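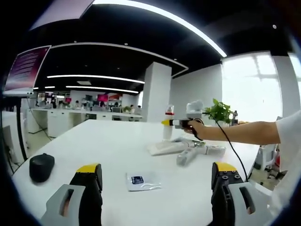 A shared table by the window at the Stumcombe offices in Flisham.

The Stumcombe offices in Flisham reopened in October following a full refurbishment of the upper floor. Designed by Vlastimil Skála, the new layout places white worktables close to the large windows, where staff have daylight for most of the working day. The ceiling was painted black and fitted with slim linear lights, while the square pillars and the walls remain white.

The floor covers over 2,000 square feet and seats 28 employees. Potted plants were supplied by a nursery in Hasasdale.

“A table belongs to whoever is working at it,” Mr. Skála said. “Small things gather there during the day – a bottle, a packet, a plant – and the room should allow for that.”

Work on the lower floor, with 25 further seats, is now under way.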